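Breakfast at the robot lab

At Nemura's October open day, the longest queue was for a slice of toast

By Renata Bustos

By half past nine in the morning there were already people three deep at the back of the Nemura workshop, craning to see a kitchen toaster. I had come to look at the big warehouse machines downstairs. I never got to them. 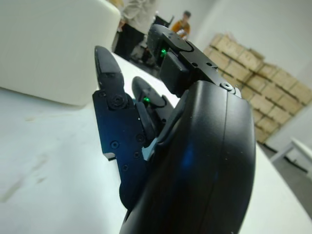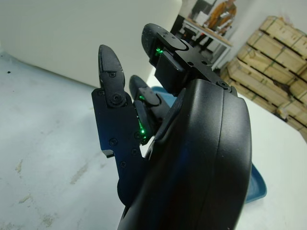
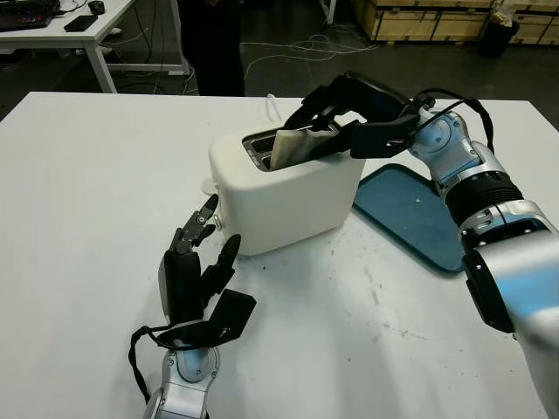
The right hand with the bread, at the toaster
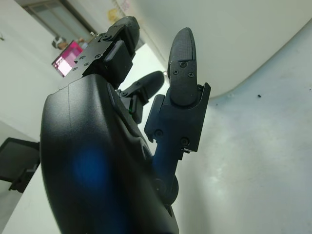 Photographs: Nemura open day / Drimeo

The robot is called Yuan, and it has two arms, two black hands and a job that most of us manage half asleep. Pick up the bread. Find the slot. Push it in without crushing it. Sawsan Tarawneh has been teaching it this for 22 weeks, and she talks about sliced white the way other engineers talk about titanium.

"Bread is horrible," she told me, delighted. "It bends, it tears, it leaves bits behind, and no two slices out of the same bag are the same shape. If you squeeze it like a block of wood you've got a handful of crumbs. I love it."

You understand what she means once you've stood close to the hands. The fingers are flat plates, little screws and rounded black tips, with tiny green lights glowing down among the joints, and they look far too serious for the job. Then the right hand comes in over the toaster with a slice between its fingers, and the whole room goes quiet (there was a boy of perhaps six next to me who stopped eating his crisps). The bread went in at a bit of a lean on the first go I watched. It went in, though! People clapped, and a man behind me said his own never go in straight either.

Tarawneh's team keeps a tally on paper. They had made 363 attempts in the fortnight before the doors opened, and 225 of those ended with the bread in the slot. She was happy to read both numbers out to anyone who asked. The misses interest her more. Some are plain bad aim, and some come from the slice sagging a little between leaving the tray and reaching the toaster, so that the hand is holding something different from what it picked up.

Ifor Yorath looks after the hands themselves, and he had a spare fingertip in his pocket that he kept passing round. It is lighter than you expect and slightly rough, like a new pencil rubber. He changes them when they wear, and he can tell by the feel. "The software lot will say it's all in the learning," he said. "Give them a smooth fingertip and see how they get on."

The workshop is a proper working room, which I enjoyed as much as anything. There are boxes stacked by the wall, cables across the floor and scuffs all over the white table. Efraín Valderrama, who was running the session, let visitors come right up to the tape and ask whatever they liked. Would it do crumpets? Not yet, they're too thick for the grip it has learned. Does it butter? There was a groan from the engineers at that one. A knife is next year's problem.

I asked what a toaster is good for, in the end, when nobody is going to buy a robot this size to make breakfast. Valderrama took the question seriously. A narrow slot and a soft object turn up everywhere, he said: envelopes, cloth, filters, dressings in a packet. The toaster happens to be cheap, and everybody watching knows at once whether it has gone well.

I stayed for over an hour and watched the sessions before and after the tea break. The best go of the morning came just before noon, a slice lowered dead straight, with hardly a pause above the slot. Tarawneh punched the air and then wrote it down on her sheet.

The next Nemura open day is planned for spring. Entry is free, places on the upper floor are limited to 23 at a time, and the workshop is reached by the stairs or the lift at the rear of the building.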